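Demonstration gathering (table clearing)

Demonstration gathering is the stage of robot learning in which people guide a robot through a task many times so that a learning system can later be trained on the recordings. Each recording is called a demonstration or an episode. It normally holds the camera pictures, the positions of the arm joints and the state of the grippers, all stored against a shared clock.

The table-clearing set made at Skedthorpe is a small case of the method. It was recorded in February and released on 24/03/2023 under the name Pletlow. The set contains 537 episodes recorded with two arms mounted at the near side of a table.

Task

The table is laid as if a meal had just ended. A round black tray carries the dishes, a cup and a fork, with food scraps left among them, and grains of rice are scattered over the wood. A grey dish rack stands to the right and a clear plastic bin to the left. Dishes and cutlery are meant for the rack, and wrappers and used tissues for the bin.
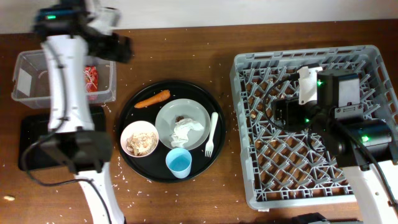 Operators work from a written sheet that fixes the goal of an episode but leaves the order of the moves open. Some start with the cutlery, others with the scraps. This variety is kept on purpose, as a system trained on a single fixed order tends to stall when an object is missing or has been moved.

The rice is the hardest part of the layout. Grains are too small to grip one at a time, and they shift whenever a dish is dragged. In Pletlow they are treated as background and are not cleared.

Recording

Episodes were recorded in blocks of nine, after which the layout was changed. Operators steered both arms through a pair of hand-held copies, a method known as leader–follower control. The left arm handles most of the waste and the right arm serves the rack, though either may reach the tray.
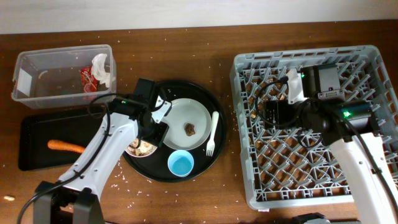
Failed grasps were kept if the operator recovered within the same episode. A cup that slips and is picked up again gives the system an example of how to correct itself – something a clean run cannot supply. Episodes that ended with a dropped dish or a lost camera signal were removed, 44 in all, and are not part of the released total.

Labelling

Each episode was split into steps with a tool called Garrido, which marks the moments when a gripper opens or closes. Labellers then added a short phrase to each step, chosen from seven fixed verbs.

Related sets

Gonier, a later set from the same workshop, uses the same file layout but covers folding cloths.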